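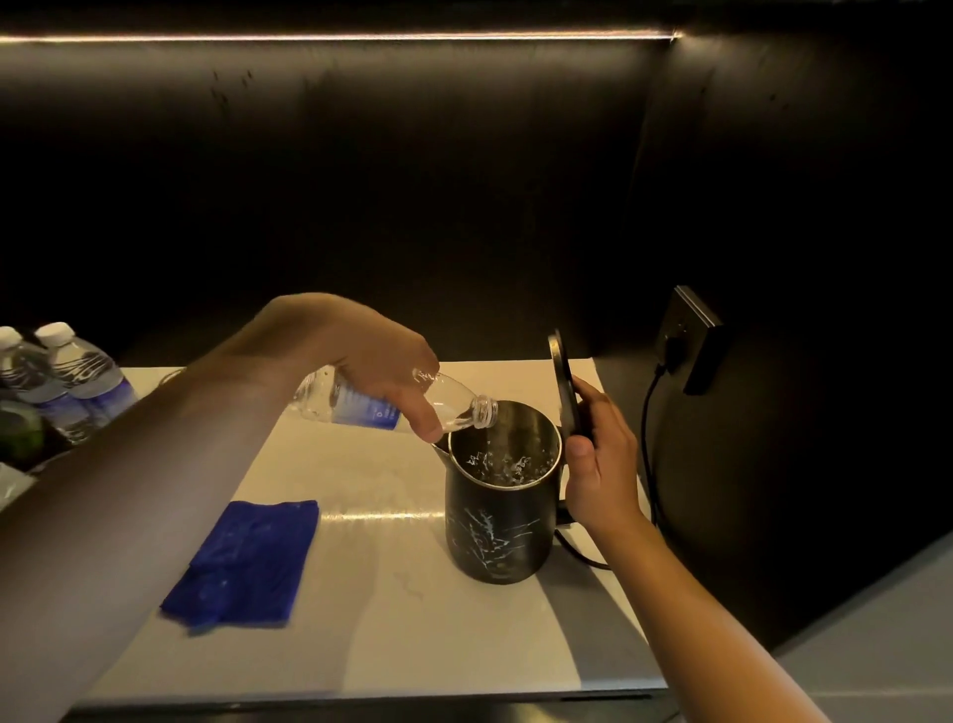 Brilta Marble Kettle Review: Is the Pretty One Any Good?

I have wanted a kettle that matches my counter for an embarrassingly long time (white marble look, gray veins, shows every single crumb). So when the Brilta in black with the thin white veining popped up on sale at Codow, I had it in my cart before I'd even read the reviews. I've been making tea with it since May, mostly at 8 in the evening when the house finally goes quiet, and I have opinions!

First, the looks. It's gorgeous. The black and white pattern runs across the whole body, and next to the marble-pattern counter it looks like I planned the kitchen around it. The handle and the base are dark too, so the whole thing kind of disappears into the back of my black coffee nook until the strip light comes on, and then it looks like it belongs in a hotel.

Filling it is easy. The lid is round and hinged, and it stands up nearly straight when you flip it. I do keep a hand on it while I pour, though, it's a habit left over from my old Lindqvist, which liked to drop its lid on my knuckles. The opening is nice and wide. I usually fill mine from bottled water (our tap water leaves scale on everything, don't get me started) and I can tip a bottle right in without a funnel or a puddle. The inside is brushed metal, which was a must for me. My last one had a plastic liner and I swear I could taste it.

The spout is short and pointy and it's better than it looks. No dribble down the front! If you do fancy pour-over coffee you'll want a gooseneck, but for tea and instant oatmeal and cup noodles it's just right.

Speed is fine. Two mugs' worth takes me about as long as it takes to find the tea bags and rinse a spoon. It's louder than I expected toward the end, kind of a rumble, and the click when it shuts off is loud enough to hear from the couch, which I've decided I like.

Now the part I'm less thrilled with: fingerprints. Oh my goodness, the fingerprints. The lid is the worst, and dried drips show up on the body too. I keep a dark blue cloth in the drawer and give the whole thing a wipe whenever I'm tidying the tray. Unplug it and let it cool first, then tip it over on its side and hold it by the lid so it doesn't roll away from you. A barely damp cloth is plenty. I tried a spray cleaner once and it left streaks that took longer to get off than the prints did.

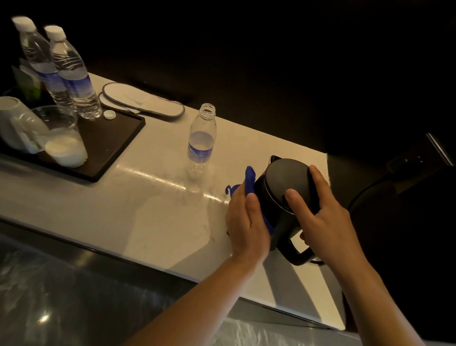 Wiping down the side, with the tea tray and the water bottles next to it.

The cord is my other gripe. It's skinny and a little short, and it wants to curl around behind the base no matter what I do. My friend Virgil Anghel has the plain white Mamis and his has a spot underneath to wrap the extra, and I'm jealous of that every time I visit. His doesn't match anything in his kitchen, so I guess we're even.

A couple of people asked how it does on a small counter. The base is low and doesn't take up much room, and I still fit my brown tray beside it with the mug, a glass and the spare bottles. If your outlet is far away, measure before you order.

Would I buy it again? Yes, at the sale price. At full price I'd probably wait for another sale, and I'd want that cord fixed. I'm giving it an 8 out of 10, and one of those missing points is all fingerprints.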